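Gallery: the week the left arm kept letting go

Hi again! A few of you asked what happened with the Jalo arms in August, so I finally got this page together. Short version: the left gripper started opening by itself in the middle of a carry, and we lost one nice dish before Damián Rivadeneira hit the stop button. Nobody was hurt — the dish landed a hand's width from Magdy's elbow, though, and that was plenty close for me.

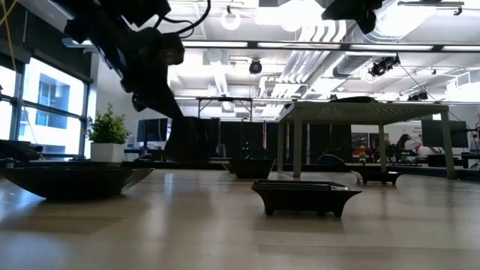 The fault showed up on run 713, after 200 runs without a single drop, so of course we blamed the dishes first. Soledad Medina swapped them, Magdy Ghoneim wiped everything down twice, and it still let go. We kept going with the footed trays and the big oval bowl, and I made one rule: the fingers stay low over the table until we trust them again. A drop from down there is a clunk and not much else.

Benjamín Carrasco found it in the end, going through the logs at 11 at night with a bag of chips. The grip signal was cutting out for 89 milliseconds whenever the wrist turned past a certain angle, and the controller read that as "open." Bad connector! We put in a new one from Gaete and changed the software so a lost signal means hold still and keep holding.

We're also keeping elbows off the table while anything is moving, me included. Next up is the same set of runs with the right arm, and I've asked Stosemora for a spare connector before we start.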